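Handheld gripper demos — how do you tell if the data is any good before training?

Posted by Anisa Tambunan, June 19, 2024

Hi all. We're collecting demos with handheld grippers (no robot arm, people just carry them) for a pick and place policy. Got 200 demos so far, trained on them, got 57 percent on the test objects. A partner lab (Wibisono) says they get way higher with the same recipe. Can't figure out if it's our operators, the room or the pose tracking.
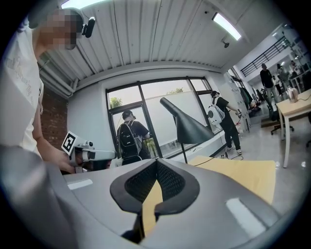 Tracking is what I suspect most. We throw out any demo where the pose jumps, but the jumps aren't random — mostly when somebody turns fast. The square marker on top of the gripper is fine up close, and then there's that big window with the daylight washing it out. Does anybody filter on lighting? Or do you just collect more and hope. Also several people work in the same room at once, and I don't know if that matters to the policy.

Thanks, sorry if this was asked before, search didnt turn up much

Gráinne Keogh
Had the same thing in November. Two checks, do them before you collect anything else.

First, replay. Take a handful of demos, play the recorded path back on the real arm with no policy. If the replay misses the object, the policy never had a chance. Ours missed a lot. Turned out the clock on the wrist camera was behind the pose by 2 frames, fixed that and the next training run was much better on the same data.

Second, split your score by operator. Dont average. We had 2 people who closed the fingers before they'd stopped moving and the policy picked up exactly that.

On people in the background — leave them in. We tried masking, made no difference for us, but our room is smaller. Something like this:
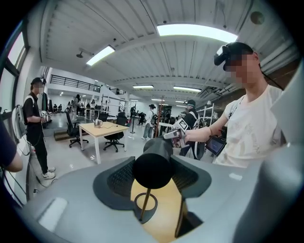 Shared room, other people wearing backpacks and caps in view of the gripper camera.

For the window, just pull a blind on half the sessions and compare. Cheap test. Write down which sessions!! I forgot and had to guess from the video.

zurneo_lab
more data. 200 is nothing

Merance
Disagree with the one above, more bad data is still bad data. Do the replay thing first. Also check your gripper width calibration, if it drifts during a long session the late demos are junk and you wont see it in the pose plots. We redo it every time someone swaps a battery.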